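The Kibble Club Goes for Its Last 100 Points

At a quarter past three the laptops come out of the cart, and by twenty past there is already an argument going about scoops. The Lovenis High robotics club meets in what used to be the typing room, and this spring its members have been trying to get two simulated robot arms to serve dinner to a pair of simulated pets.

The task comes from the Wirnico Challenge, a student contest run entirely in software. Every team gets the same virtual room, the same table and the same two arms. What they write is the brain. The winning program goes home with $4,000 for its school, which at Lovenis would replace laptops older than some of the freshmen's phones.
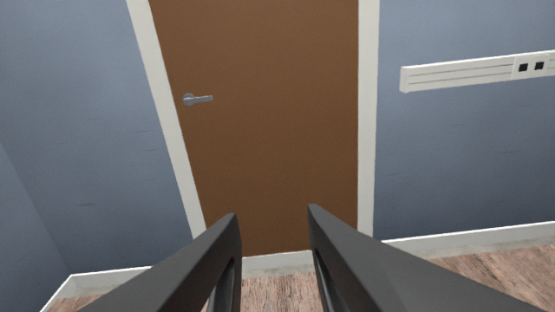 Most of the students had never programmed anything that moved before joining. They had made quiz games and a weather app or two. Motion is a different animal, and the first month was mostly spent sending arms into the tabletop at full speed – to huge cheers, I'm told. The great thing about a simulator is that you hit reset and go again. Nothing needs to be swept up, and a sophomore with a wild idea can try it before the bus leaves.

Coach Aniela Tomaszewski teaches chemistry the rest of the day and came to robots through her own curiosity. She learned alongside the kids, a chapter ahead of them in a good week. Her one firm rule is that you write down your guess before you press run. The notebooks are wonderful reading. "It will pour too early," says one page, and under it, in different ink, "It poured WAY too early."

The scoop has been the season's big puzzle. A utensil that turns even slightly in the fingers ruins everything that comes after it, so one group worked on nothing but the grip through most of March. They tried holding high on the handle, then low, then changing how hard the fingers close. I watched them replay a close-up of the hold again and again, talking over each other the whole time, and I have rarely seen anyone so happy about a handle.
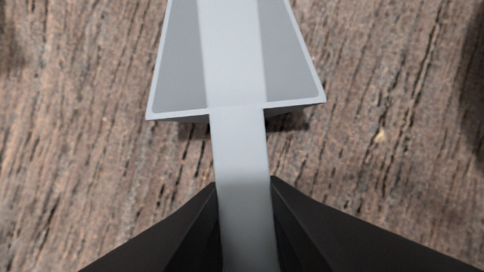 Two arms, one dinner

The other half of the problem is teamwork. One arm handles the scoop while its partner can take hold of the red tray of kibble and tip it, and two green bowls wait to be filled. Each arm runs its own code, written by its own group of students, and the groups have to agree on who moves when.

That led to the Treaty, a sheet of graph paper taped to the whiteboard. It lists the signals the arms send each other and what each one promises to do in return. It has been amended so many times that a second sheet hangs off the bottom. The students named their program Sasier, after a typo somebody refused to fix, and when the timing comes together you can hear the room go quiet.

A full run is scored out of 125, with points for kibble that reaches a bowl and deductions for spills and collisions. The club's early attempts often ended with a score of 3. Their recent ones are a whole lot better, and there's real joy in seeing pellets land where somebody planned for them to land.
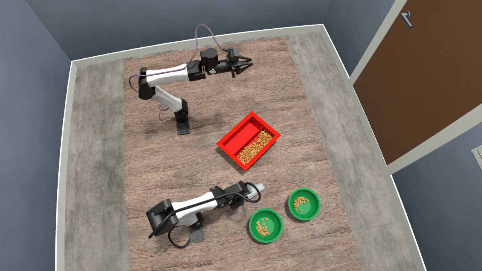 Nikzad thinks the score sheet gets too much attention, and would give extra credit for a program that knows when to stop and try again. A clumsy run that recovers, in that view, teaches more than a smooth one that got lucky.

There's plenty of support for that idea among the students. Their favorite piece of code this year is a short routine that checks the scoop before the arm heads for the bowls. If the load looks too small, the arm goes back for more. It costs time, and the speed group grumbled, but it stayed in after a vote that was closer than anyone likes to admit.

Finals are in June. Until then the club is working on the slow, fussy stuff: smaller tilts, gentler stops, cleaner paths back to the tray.
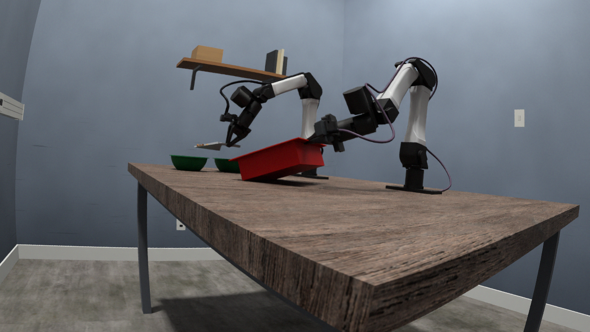
Do students need to know how to code before they join?

Beginners are welcome at any point in the year. New members start by changing one number in a working program and watching what the arms do differently, and most are writing their own moves within a few weeks. The club meets after school in the old typing room, and there is usually a spare chair by the window.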